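**Do those follower numbers mean anything?**

Say you open an app and find an account with 500 followers. Sounds popular, doesn't it? Hold on a moment.

A follower is just an account that has pressed a button. Some belong to real people. Others are bots, which are computer programs that pretend to be people. A bot can press "follow" all day long and never look at a single post.

Some firms even sell followers. One website, Brukari, promised a bundle of 35 new "fans" in seven minutes. Ask yourself where that many keen people would come from so quickly. I can't think of a good answer, and Brukari didn't give one. 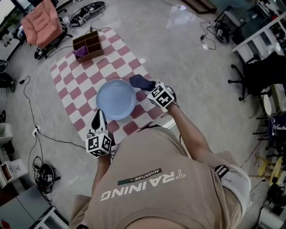
Likes can be bought too. In September a page called Mornden Puppies got hundreds of likes on one photo, but almost all of the comments said "Nice!" and nothing else. Would you write only that about a puppy? Maybe. Would everybody?

Apps say they remove fake accounts, and they do remove some. They also like to tell people how many users they have, so I wouldn't leave all the checking to them.

Try a bit of checking yourself:

- Tap on a few of the followers. Do they have posts of their own?
- Look at the names. Is it a jumble like bralby7700412?
- Read the comments. Do they fit the picture?

None of this proves an account is fake. Some real people never post, and some have very odd usernames. If you're still not sure, ask a grown-up to look with you before you follow, reply or click on a link.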